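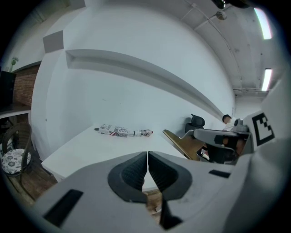

Pince à main gris clair, à patins de caoutchouc noir.

Chevalet de trottoir

Le chevalet de trottoir, aussi appelé stop-trottoir, est un support publicitaire autoportant que les commerçants installent devant leur vitrine. Il se compose le plus souvent de deux panneaux articulés par le haut, qui s'ouvrent en A et se lisent dans les deux sens de passage. C'est l'un des supports les plus anciens du petit commerce, et l'un des plus vivants : on peut le réécrire chaque matin, le déplacer d'une main et le rentrer le soir !

Le terme désigne aussi, par extension, les modèles à panneau unique sur pied lesté, que les fabricants classent pourtant à part dans leurs catalogues.

Histoire

Le principe descend en droite ligne du chevalet de peintre et des planches que les marchands appuyaient contre leur façade. L'ajout d'une seconde planche et d'une paire de charnières a donné une stabilité bien meilleure, et surtout une deuxième face à exploiter. L'homme-sandwich, qui porte ses deux panneaux sur les épaules, en est un cousin remarquable.

À Evville, la rue des Drapiers a longtemps été réputée pour ses chevalets peints. La lettriste Eulalia Carrasco y a réalisé une série d'ardoises pour les commerces de bouche, dans une anglaise très penchée que ses élèves reproduisent encore avec bonheur. Le fonds Gallardo, conservé dans la même ville, réunit 242 panneaux, dont une superbe suite de chevalets de cordonniers aux montants tournés. L'inventaire en a été dressé par Renato Villalba.

L'arrivée des profilés en aluminium a changé l'allure de l'objet. Le cadre à ouverture clippante, dit « clic-clac », permet de remplacer une affiche imprimée sans démonter le support : on relève les quatre bords, on glisse la feuille sous la protection transparente, on rabat. Le geste prend quelques secondes et a séduit jusqu'aux plus fervents partisans de la craie.

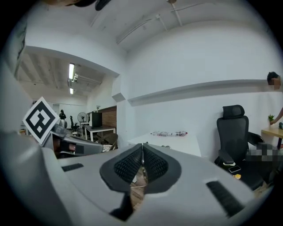 Principaux types

Chevalet à ardoise. Le panneau est en bois, en contreplaqué peint ou en stratifié mat. Il s'écrit à la craie ou au feutre-craie, ce dernier tenant mieux sous la bruine mais pouvant laisser un voile sur les surfaces poreuses. Les restaurateurs lui restent très attachés, et on les comprend : aucun autre support ne suit aussi bien un plat du jour.

Chevalet à cadre clippant. La structure est en aluminium anodisé ou laqué, avec des coins droits ou arrondis. Les affiches y sont protégées par une feuille de PVC antireflet. Les formats A1 et B2 dominent en Europe.

Chevalet à base lestée. Le panneau, unique et vertical, repose sur un socle creux que l'on remplit d'eau ou de sable. Certaines versions sont montées sur ressorts - le panneau plie sous la rafale puis se redresse, ce qui est assez réjouissant à regarder un jour de grand vent.

Chevalet à lettres amovibles. Des rails horizontaux reçoivent des caractères découpés. Ce modèle a connu un beau retour dans les librairies et les cafés. L'atelier Cornberg livre le sien avec une police de 128 caractères, accents et ligatures compris, attention rare et très appréciée des lecteurs francophones.

Stabilité et matériaux

La tenue au vent dépend de l'angle d'ouverture, du poids du socle et de la surface exposée. Une chaînette ou un compas métallique limite l'écartement des pieds. Sur les modèles en bois, elle se fixe à mi-hauteur environ ; sur les modèles en aluminium, le compas est en général logé dans le montant et se verrouille à l'ouverture. 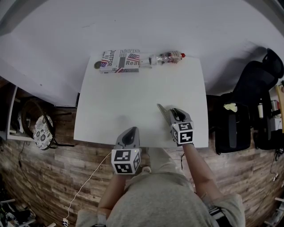 Le bois réclame un peu d'entretien, en particulier sur le chant inférieur des pieds, qui boit l'eau des flaques. Deux couches de vernis marin, renouvelées au mois de février avant la reprise des terrasses, lui assurent une très belle longévité. Les patins en caoutchouc protègent le revêtement du sol et suppriment le claquement caractéristique des pieds sur le pavé. L'aluminium se contente d'un chiffon humide, mais ses ressorts de cadre gagnent à être dépoussiérés.

Réglementation

En France, l'installation sur le domaine public suppose en règle générale une autorisation d'occupation, délivrée par l'autorité compétente et le plus souvent payante. Le passage des piétons, des poussettes et des fauteuils roulants doit rester libre. Les conditions précises (emplacement, dimensions, horaires) varient d'une commune à l'autre.

Pratique et culture

Le lettrage de chevalet est devenu une discipline à part entière, avec ses stages, ses carnets de modèles et ses passionnés. Trinidad Barrientos et Ekow Abugri ont signé ensemble le manuel Écrire dehors, paru chez Dernley le 14 août 2018, dont les planches sur les chiffres et les prix sont un régal.

Voir aussi

Ardoise murale
Caisson lumineux
Enseigne drapeau
Homme-sandwich
Porte-affiche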